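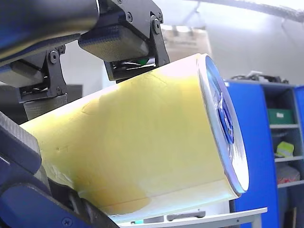

Gripper comparison, second progress report
Prepared for the Mullden equipment fund by Zsófia Lakatos
Mar 23, 2022

The short version: we have spent just under half the money, made 3,307 grasp attempts, and have opinions.

As agreed at the outset, we are comparing two hands on the same arm. The Clemitz is a plain parallel gripper with hard jaws. The Kellport has several fingers, padded fingertips and a price that you will remember signing for. Both run through the Szilágyi controller, which has behaved well apart from one afternoon when it refused to admit that either hand was plugged in.

The test set now stands at 48 objects. Boxes and bottles are finished. Large cylinders are under way, and these are where the two hands part company. The Clemitz opens to 50 mm, so anything fatter is a polite refusal. The Kellport can get padding on top of a wide cylinder and a finger underneath it, and does so without much fuss when the approach angle is right. When the angle is wrong it hugs the air next to the object with great conviction. Most of those misses trace back to the camera calibration, and we have redone it.

Fingertip wear is our main worry. The knit-textured pads grip well but pick up dust, and a dusty pad on a smooth surface is a very expensive ice skate. We now wipe them at the start of each session and log when we do it. The broader dotted pads seem less fussy, though we have fewer runs on those.

Changing from one hand to the other took 105 minutes the first time. It now takes up to 50, most of it spent on cables and one screw that was clearly placed by somebody with smaller hands than ours.

Still to do: soft packaging, thin flat items, and the repeat runs you asked for with the lights dimmed. We expect to finish in August – the original plan said so too, and I am as surprised as you are.

One request. The spare pad set was cut from the first budget. We would like it back.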